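Looking after the Cumia cell: your questions

How often do you clean it?

I wipe the rails down every 8 hours of running and vacuum the gaps between them while I'm there. Screws love those gaps. If the arm stops for no obvious reason, check for a loose one before you ring me!

Do I have to re-teach everything when the computer model changes?

No, thank goodness. Load the recipe for the new model, run it at 16 per cent speed and keep a hand near the stop button. Only go to 100 once Keerthana or I have watched two full passes.

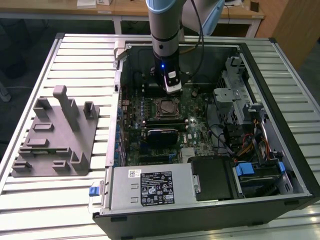 What about the cable on the arm?

Cable wear is my pet topic, so bear with me. I go over the whole length every December with a torch and a rag, feeling for nicks and flat spots (Hagos does the same on the Darnero cell). The spot I fuss over most is where it runs down beside the arm into the open case, as there are bent metal brackets and a perforated drive cage in there, and loops of power cable as well. Leave enough slack for the wrist to turn, but no more – a fat loop will find something to catch on.

The tray has shifted. Can I just nudge it back?

Please don't! The grey printed tray beside the computer has to be located again properly, so run the touch-off routine and save the new offset. It takes two minutes.

Who do I call after hours?

Try me first, then Abenezer. He's up until all hours anyway.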